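La dobladora

¡Doscientos veintidós! Wenceslao Tapia lo anotó en la libreta con un número enorme y lo subrayó dos veces. Faltaba muchísimo para los 3000 que pedía Ornine, pero a él le daba igual, porque cada ejemplo le parecía distinto del anterior y eso lo tenía feliz.

- Otra vez desde el principio - dijo por el teléfono Britt-Marie Ljungberg -. Y no la dobles bonito. Dóblala como la doblarías tú.

- Es que yo doblo feo.

- ¡Mejor! Danine tiene que aprender de gente que dobla feo.
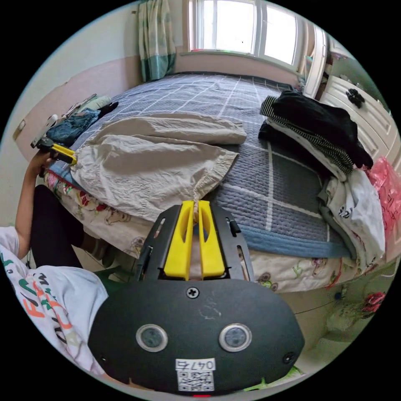 Danine era el modelo, y todavía no sabía nada. La semana anterior, en el laboratorio de Cisternas, había intentado doblar una toalla y la había enrollado como un tamal. Britt-Marie mandó el video al grupo con once signos de exclamación. Wenceslao lo vio en el micro, de pie, y se rió tanto que se le pasó la parada.

Desde entonces trabajaba con otras ganas. Cerraba las pinzas, levantaba, cruzaba una punta sobre la otra, soltaba. Si se le escapaba la tela, la volvía a buscar y dejaba correr la grabación - los tropiezos también servían, y a Britt-Marie le encantaban los tropiezos.

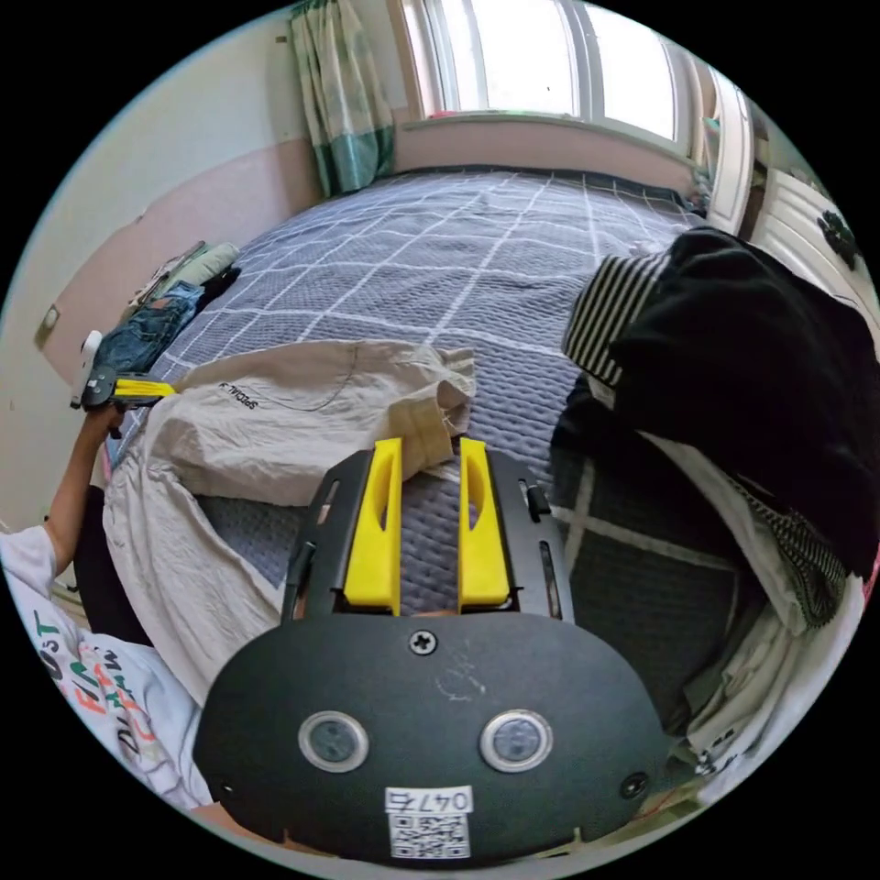
Su abuela había lavado ropa ajena cuarenta años y tenía una teoría para cada prenda. Las sábanas se doblan de a dos, decía, y las camisas en silencio. Wenceslao pensó en ella mirando la prenda beige arrugada sobre la colcha de cuadrícula blanca, y luego el montón de ropa oscura del otro lado, con sus rayas blancas y negras asomando. ¿Qué habría dicho la vieja de una máquina que aprende a doblar mirando a su nieto? Seguro que habría pedido las pinzas para corregirlo.

- ¿Sigues ahí? - preguntó Britt-Marie.

- Sigo. Voy a hacer una como la hacía mi abuela.

- ¿Cómo la hacía?

- No sé explicarlo. Tú graba.

Abrió las pinzas y fue por la primera punta.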